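Progress report to the Backlund Fund
Teaching by showing: household tidying tasks for assistive arms
Period covered: the six months to the end of February
Prepared by Ottar Björklund, project lead, Cilalcombe workshop

Dear all,

Thank you once again for your patience with the date of this report. I had promised it a little earlier, and then the move into the larger room at Cilalcombe took up rather more of our attention than any of us had bargained for. We are in now, the heating works, and I can tell you properly how your money has been spent and what we have to show for it.

Where we had got to

You will remember from the last report that we were still arguing over how a person should show the arm what to do. We had two ways of doing it. In the first, somebody stands beside the arm, takes hold of it near the wrist and walks it through the task by hand. In the second, somebody sits at a desk with a hand controller and steers the arm from there, watching it on a screen. Both have their friends in the team, and I had rather hoped that one of them would win outright so that I could stop buying parts for the other.

That hasn't happened, I'm afraid, and I have come round to thinking it's no bad thing. Guiding by hand is lovely for slow, careful movements near the table, and newcomers take to it within minutes. It is tiring, though, and the person's own arms and sleeves get in the way of the cameras, so a good many of those recordings had to be thrown out. Steering by controller gives much cleaner recordings, but it takes a newcomer most of a morning before they stop overshooting everything. We now use hand guiding for first attempts at a new task, and the controller for the bulk of the recording once we know what a sensible movement looks like.

What we have recorded

We set ourselves a target of 400 accepted demonstrations on the real arm for this period, and we have reached it. A further 155 were recorded and rejected. I give you that second number because I think it is the more useful of the two. Most of the rejects came early on, from hand guiding, and the rest were largely down to people hesitating over an object and then changing their minds about how to pick it up. A person watching would think nothing of it, but the learning software takes the dithering as part of the lesson and copies it faithfully.

We dealt with this by writing a one-page sheet for demonstrators, which asks them to decide on the grasp before they start moving, and to let go and begin again if they find themselves wavering. It sounds almost too simple to mention in a report, but the recordings made since the sheet went up on the wall are a good deal tidier, and our partners at Idstead have asked for a copy.

The Idstead sessions

Idstead very kindly lent us people as well as space. None of them had worked with an arm before, and that was exactly what we wanted. Each had a short introduction in the morning, tried both methods before lunch, and then spent the afternoon on a tidying task with the controller. We kept every session to 90 minutes at a stretch, with a proper break afterwards, after finding that people's steering became noticeably rougher when we let them run on.

The comments they left us were generous and sometimes rather blunt. Several people disliked having to press a button to close the gripper and a different one to open it, and said they would sooner squeeze something. We have built a squeeze handle as a result – it is a homely-looking thing, but everyone who has used it prefers it – and the button version has gone into the cupboard.

Working in simulation

The part of the project that has grown most is the simulated one. I was a sceptic here, as some of you may recall, and I should own up to having been won over. The same controller drives a simulated arm, so a demonstrator can practise there first without any risk of knocking something over, and we can put all sorts of objects on the table without having to buy them.

The objects come from a general library of models, and the program draws a handful for each layout and sets them down close together. We want awkward clusters, with long thin things lying among chunky ones and shapes that overlap when viewed from above, for it is the crowded table that gives both the demonstrator and the software trouble. Tables with a few well-spaced blocks were mastered quickly and taught us very little more. Thin, pale or see-through items on a pale tabletop remain the hardest of all, and people steering from the screen tell us they often lose sight of them altogether.

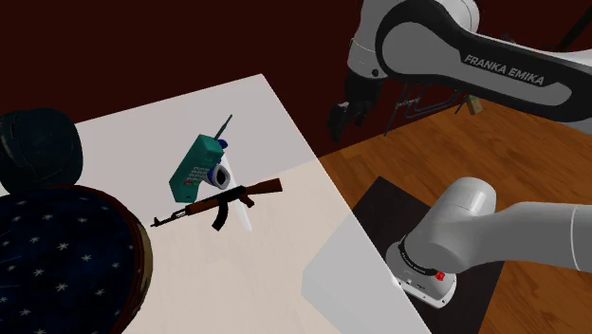 Figure 1. A clustered layout in simulation, with the arm's gripper pointing down over the far right part of the table. The pale strip running under the model rifle is the kind of item demonstrators find hard to see.

We are now trying a second view on the screen, from lower down and to one side, to help with this. Early impressions are good, although one or two people say that they find it hard to know which view to look at, and I should like to give it longer before I make any claims for it.

What has not gone well

There are 3 matters I ought to put in front of you plainly.

The first is the delay between the hand controller and the arm. Over our own network it is small enough to forget, but when we tried steering the Cilalcombe arm from Idstead it was long enough that people began to move, wait, and move again. Recordings made that way are jerky and we have not used them.

The second is the gripper pads on the real arm, which wear faster than the supplier led us to expect. We have moved to a thicker pad from Grilgate and set aside a little of the consumables budget for spares.

The third is labelling. Somebody has to go through every recording and mark where each part of the task begins and ends, and we underestimated that work quite badly when we wrote the proposal. I have moved some hours across from the hardware line to cover it, within the limits your grant allows, and the revised budget table is attached separately.

Plans for the next period

We shall carry on with the controller and squeeze handle as our main way of recording, and bring the crowded layouts from simulation across to the real table, using ordinary household things of similar shapes. I would like to have Idstead's people back as well, partly to see how much of their skill has stayed with them after a gap. The network delay will need some proper engineering time, and I have asked Grilgate for a quotation on a dedicated link between the two sites – I will send it on to you as soon as it arrives, before we commit to anything.

If any of you would like to come and have a go at steering the arm yourselves, you would be very welcome at Cilalcombe. Mornings are best, as the room gets a great deal of low sun on the screens after three o'clock, and we can always find you a cup of tea.

With warm thanks from all of us,

Ottar Björklund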